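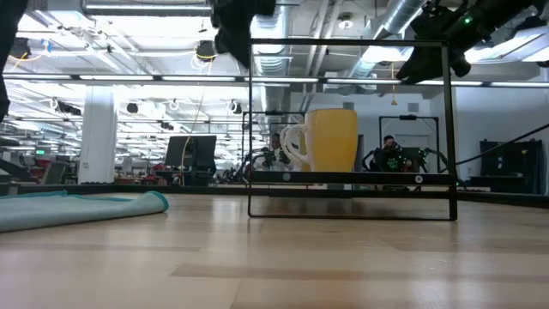 Minutes – grasp policy working group, May
Recorded by Jurgita Vaher

1. Demonstration set. Zane Petrauskas reported that the Zovik set stands at 2576 demonstrations after filtering, of which 350 were collected with the revised controller mapping. The mug task stays in the set unchanged: yellow mug on the crossbar of the black metal frame, handle to the left, gripper starting above it. Ojārs Lapiņa asked whether a single handle direction is enough. Agreed that it is enough for the baseline and that other directions go into a separate split.

2. Result. Akosua Bonsu presented the comparison between the two action representations. With absolute joint targets the policy completed 65 percent of evaluation trials. With relative end-effector targets it completed fewer, and most failures were at the approach – the fingers closed early, above the rim. Kadri Ots noted that both policies were trained with the same image augmentation, so the difference should not be attributed to vision without a further test. The training logs for the relative variant also show a higher validation loss from the start.

3. Method. Discussion of action chunk length. Lapiņa prefers shorter chunks for the approach and longer ones for transport. Petrauskas objected that switching needs a phase label, and the Zovik set has none. Bonsu will run 3 seeds at each fixed length before switching is considered. Evaluation order to be randomized; last time all trials of one variant were run in the morning.

4. Calibration. The wrist offset on the Brarden station was re-measured. Demonstrations recorded before the correction are kept but flagged. Vaher to add the flag to the loader.

5. Writing. Ots has a draft of the methods section. The term "success" is to be defined as mug lifted clear of the crossbar and held until the operator ends the trial. Partial lifts are reported separately.

Actions
Bonsu – seeds and chunk length runs
Vaher – loader flag
Petrauskas – split for handle direction
Ots – circulate draft

Next meeting 10:30, same room.

Last updated: May, after corrections from O. Lapiņa to item 3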